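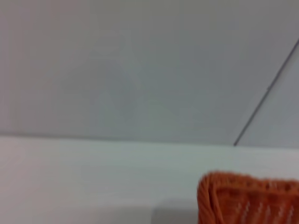
The gray wall and the white table.

I promised to write about the toys and the basket, and I am late with it. The month was full of small work which does not look like work when you tell it to other people. My wife asked me on Thursday what I did all day and I said that I sorted. She looked at me and waited for the rest of the sentence.

So, the sorting. When our second daughter moved to the big bed, we decided that the toys cannot live on the floor any more. I carried everything to the white table, in portions, and gave myself 30 minutes for each portion. The wall behind that table is gray and has nothing on it that I could look at instead, and this helped me more than I expected. In the kitchen I would stop for every toy and remember who gave it.

My first system was boxes with lids. I bought them from Pandik, the smallest size, and wrote on every lid what is inside. It was a nice system for me and a bad one for children. A child who is three years old does not read a lid. She opens all the boxes, finds the thing in the last one, and then you have all the lids under the sofa. After one week I gave up the lids, and after two weeks I gave up the boxes too.

My old colleague Raimo Pesonen told me to try open baskets. He raised four children in an apartment smaller than ours, so I listen to him in such questions. His rule is that a toy must go home in one movement. If you need to open something, or lift something, or move another thing first, the toy will stay on the carpet.
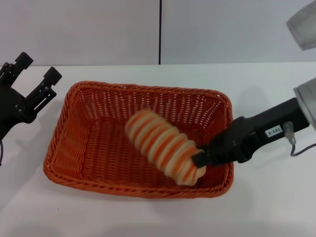
Orest Hladun

The orange basket is the one I like best. It is woven plastic with a thick braided edge, and the far side has small diamond-shaped holes. I was thinking first about a real willow basket from Saarela, which is beautiful, but my mother had such baskets and I remember very well the broken ends that caught our sweaters. The plastic one I can put in the shower. It cost me 18, and the willow one was more than double.

The striped fellow is the oldest member of the collection. He is cream and orange, and in our family there is no agreement about what he is. My older daughter says shrimp. The little one says worm, and she says it with so much love that I do not correct her. I think some kind of grub, but I keep this to myself at bedtime. He is quite long, and in that basket he lies best from corner to corner.

Soft toys go in the orange basket, and hard ones go somewhere else. This is the whole rule now. I had before a more complicated one, with animals apart from dolls, but then we had to discuss every evening if a mermaid is an animal.

What I still did not solve are the wooden blocks. We have the Umwood set, the large one, and I believe there were 300 pieces when it was new. They are too heavy for a basket with a soft bottom. For the moment they are in a drawer which does not close completely. If somebody has a good solution for blocks, please write me in the comments, but without lids.

Next time I want to do the shelf with the Colano puzzles. Two of them have missing pieces and I have a suspicion about the vacuum cleaner.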